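Riststead Fuel Log: README

What this is

A table of 943 fill-ups recorded by owners of the Tokarz Clemeo hatchback, petrol version only, in and near Riststead. It was put together to check a claim on the back of a bottle. Bonditz, the fuel additive, promises more miles to the gallon from the second tank onwards. I had my doubts before starting and I have most of them still, so read what follows with that in mind.

The log covers 18 months, beginning in September. It is small, local and uneven. If you want to know what a Clemeo does to the gallon on an ordinary week of school runs and supermarket trips, it may help you. If you want proof that an additive works, or proof that it doesn't, this file won't give you either.

Files

fillups.csv, one row per fill-up
cars.csv, one row per car, with engine size and year
notes.txt, whatever owners wrote in the comments box, spelling left alone
dropped.csv, rows taken out before publishing, with the reason in the last column

Please do look at dropped.csv. People who publish mileage figures hardly ever show what they threw away, and I don't see why anyone should trust them for it.

Columns in fillups.csv

car_id: a number, matches cars.csv
odo: odometer reading in miles, as typed by the owner
litres: from the pump receipt if there was one, otherwise from memory
full: yes or no, whether the tank was brimmed
additive: yes, no or blank
receipt: yes or no
mpg: worked out by script, imperial gallons

The mpg column is only filled in where two brimmed tanks follow each other. Everything else is left empty. I was asked to estimate the gaps and declined.

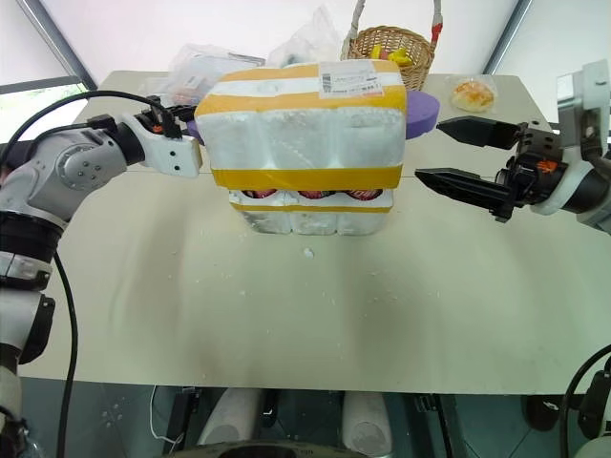 The additive column is the weakest thing in the file. It records that an owner said they poured Bonditz in. It doesn't record how much, or whether the bottle had been open on a garage shelf since last winter. A parcel can have three bands of yellow tape round it and a barcode label on top and you still need to open it to know what you've got, and a "yes" in this column deserves the same treatment. Blank means the owner left the box empty. It does not mean no, and anyone who recodes it as no will get a lovely result that means nothing.

How the figures were gathered

Owners signed up through a notice on a local motoring forum. That already tilts things. People who join a fuel log care about fuel, and people who care about fuel start driving gently the moment they have to write it down. Several of the comments in notes.txt say as much. Some owners had bought Bonditz with their own money before they joined, and I suspect a few were hoping to see it pay off.

Nobody was told which tanks to treat. A proper trial would have used unmarked bottles, half of them holding nothing useful. This wasn't one.

Cleaning

Rows went to dropped.csv if the odometer ran backwards, if the litres were more than the tank holds, or if the distance since the last fill came out above 700 miles. A Clemeo might manage that on a long motorway run with a following wind. I think a missed entry is likelier, and out they went. You can put them back if you disagree. The script takes the limit as its first setting.

Rows under 50 litres were not checked against the receipt unless something else looked odd. Receipts were never collected centrally, so "yes" in the receipt column is the owner's word again. 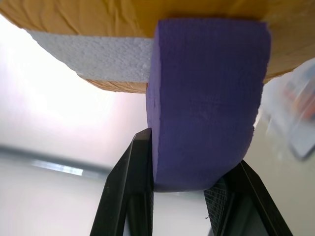
Purple foam block against the underside of an orange-tan board.

Known problems

The trip computer in the Clemeo flatters itself. Where owners gave its reading in the comments it was usually better than the brimmed-tank sum, and I have left those readings out of the main table altogether. Be wary of any forum post that mixes the two.

Winter is over-represented among the untreated tanks. Cold engines drink more, so treated tanks look better than they should. Split by month before you compare anything.

Tyre pressures weren't asked for. They ought to have been.

One car had its thermostat replaced part of the way through, and its figures improved afterwards by more than any claim printed on a bottle. It is flagged in cars.csv. Leave it in or take it out, but say which.

What I would not use it for

Buying advice for the diesel. Comparing the Clemeo with other makes. Any sentence with "up to" in it. The wording on the Bonditz bottle has "up to" in it, and zero falls comfortably inside that.

If you only have a few hundred treated miles from a single car, please don't send me a graph. Roughly 500 miles is a tank or so either side, and one traffic jam will swamp it.

Corrections

Send the car_id, the row and what you think is wrong with it. Changes go in the next version, and the old file stays up beside the new one. Owners can ask for their rows to be removed at any time. Additive sellers can't.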